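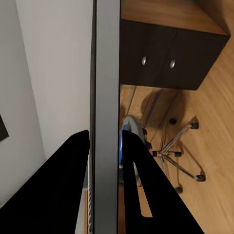
先收地上的线，再谈让机器干活

这一页平时写的是除垢、补漆、磨刀之类的小窍门，这回换个题目：Mineo 的家务机械手套装值不值得租。它的卖点是“拉门、开抽屉、拾地面杂物，一套搞定”。我对“一套搞定”四个字向来不太信，所以先把产品页和说明书从头读到尾，又看了他们放出来的仿真画面，然后才动手整理自己的书房。

先说仿真。书桌、带圆钮的抽屉、轮脚转椅、木地板，椅子旁边还缠着几根细线，这种摆法跟很多人家里差不多，这一点我给肯定。两根黑色夹指一左一右对着一块灰色的竖板，板边还垂着一根白色编织绳。不过，画面是电脑算出来的，夹指摆到了位置，不等于在你家那扇有点下沉的门上也使得上劲。产品页没有给任何一扇真门的数据，我写信去问，回信的 Eusebio Pastor 很客气，说“视门的情况而定”。这话我自己也会说。

下面几条是我整理书房时记的。就算你最后什么机器都不租，也用得上。

一、桌下的线

转椅最怕压线。轮子来回碾，外皮早晚要裂。把线全部拔下来，按长短分开，长的绕成8字再扎，不要一圈一圈硬卷，卷久了线会自己拧劲。扎带用可反复开合的布扎带，塑料的一勒紧就得剪，剪的时候很容易伤到线皮。插排用螺丝固定在桌板背面，靠墙的一侧，离地高一点，拖地也方便。

Mineo 的说明书第2节写着“使用前请清空地面线缆”。也就是说，最麻烦的那一步还是你做。我把这句话划了红线。

二、绳子和挂件

门边、柜边垂着的绳子，不管是窗帘绳还是挂包的带子，都收到腰部以上，用挂钩绕两圈。家里有小孩的更要这样做。开关门时绳子容易夹进门缝，轻则磨毛，重则把门卡住，你还以为是合页坏了。

产品页上没有一个字提到绳子被夹指带进去怎么办。问了，答复是“下一版会优化”。

三、抽屉的小圆钮

金属小圆钮好看，但时间长了会松。拉开抽屉，从里面把螺丝拧紧，拧到不晃就停，再使劲就会压坏面板。如果螺丝孔已经滑了，取一根牙签，蘸木工胶塞进去，掰断，晾一夜再拧。镀层发乌的，用软布蘸一点稀释的中性洗涤剂擦，马上擦干，别用钢丝球。

圆钮对机械夹指其实不算友好，又小又滑，横条把手要好抓得多。套装的附件清单里有一副“软质指套”，要另外加钱。我觉得这东西应该放在标配里。

四、转椅的轮子

把椅子翻过来，轮子多半是直插的，抓稳了用力一拔就下来。缠在轴上的头发用拆线刀挑断，再用镊子夹出来。轴上滴一滴缝纫机油，多了会沾灰，还会在木地板上留印子。铺木地板的房间，建议换成软胶面的轮子，硬塑料轮走久了，地板上会出现一片发白的弧形。

五、木地板上的划痕

浅的，顺着木纹用修补蜡笔填，再拿旧银行卡刮平，软布抛一下。深的先填木腻子。不要横着木纹擦，越擦越显眼。板缝里的灰用吸尘器的扁嘴吸，湿拖把只会把泥挤进去。

六、租之前先问四个问题

我把要问的话列出来，打电话时照着念就行：
拉得动多重的门，有没有实测记录？
夹坏了家具算谁的？
上门调试收几次费？
中途不想用了，押金多久退？

同类的服务我还问了 Posow。那边接电话的 Roel Boersma 倒是爽快，说他们目前不接拉门的活，只做桌面整理，押金的规矩也当场讲清楚了。能做什么、不能做什么一次说完，我反而愿意多看两眼。价钱嘛，也不便宜。

七、我的账

Mineo 的基础租金是每月1888元，指套另算，上门调试另算。我收线、紧圆钮、清轮子、补地板，花了一个周日的下午，材料就是一包布扎带、一支修补蜡笔和家里本来就有的胶水。房间收拾到说明书要求的程度以后，剩给机器的活已经没有多少：开门，拉抽屉，捡掉在地上的笔。

手腕不好、弯腰困难的人，另当别论。对他们来说，捡一支笔就是一件大事，这笔钱怎么算由他们自己说了算。但即便如此，也请先要求在自己家里试用，试的时候拿最难开的那扇门，别拿最顺的。Mineo 说可以安排，试用费能不能抵租金还没给我准话，等有了回信我再补在这一页下面。

2021年1月24日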